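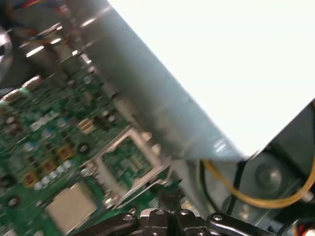
一月 作業ノート 夕方、五時過ぎ

サーバー室の古いファイル置き場を新しい方へ移す件、今日も続き。旧機の名前はRendby、新機はSomham。名付けた人はもういないので由来は不明。

昼までにコピーが97%まで進み、そこで止まった。残り3%に何があるのか見に行ったら、「最終」「最終2」「最終_本当」「最終_レイバ確認済」という名前のフォルダが入れ子になっていて、パスが長すぎて新機が受け付けない。レイバさん(Maximiliano Leiva)に聞くと、確認した覚えはないとのこと。フォルダの更新日時は彼の着任前だった。

対処:階層を浅くしてから再コピー。エラーに出たファイルは274件。うち大半は同じ議事録の別名保存。中身を比べたら、違いは句読点と出席者の敬称だけだった。歴史的資料として全部残す。消してよいかを聞いて回るより、残す方が早い。

三時ごろKazmiの案件の人から、共有フォルダが見えないと電話。移行の案内は先月から4回送っている。読んだかと聞くと「件名は読んだ」。次の案内は件名に全部書く。

気になった点のメモ
・権限の引き継ぎがグループ単位だと漏れる。Drutville関係の2フォルダは個人名で許可が付いていて、その個人は退職済み。今は誰も開けない。機密保持としては満点。
・夜間コピーのログが文字化け。日本語のファイル名だけ豆腐になる。文字コードの指定を入れ忘れたのは私。
・ログの時刻が九時間ずれている。見た瞬間は深夜に誰かが働いていたのかと感心したが、協定世界時だった。
・旧機の共有名を変えると、経理の表計算のリンクが全滅するらしい。どの表かは経理も知らない。当面は別名で旧名を生かしておく。

明日やること
・残りの再コピーと件数の突き合わせ
・Drutvilleのフォルダ、所有者をレイバさんに付け替える(本人には了承済み、嫌そうではあった)
・旧機は読み取り専用にして二週間置く。前回は三日で止めて、四日目に部長が来た

追記、六時半。再コピーを流し始めた。残り時間の表示は十二分、次に見たら十九時間、今は二分。表示は見ないことにして帰る。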